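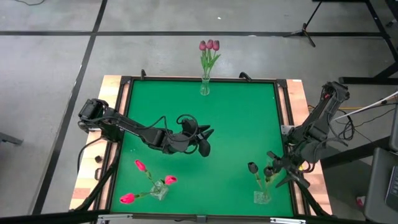

Ticket 770: second pair of gripper fingers, budget query
Opened by Siiri Rantala, May 1, 2023

Hello all, and thank you for being so patient with me over this one! Stondunix have quoted 200 euros a set for spare fingers, and we'd want 2 sets (one per arm), with delivery in 21 days. Trandmont are cheaper but can't promise anything before October, sadly. Could somebody kindly tell me which budget line it goes on?

Status: waiting on purchasing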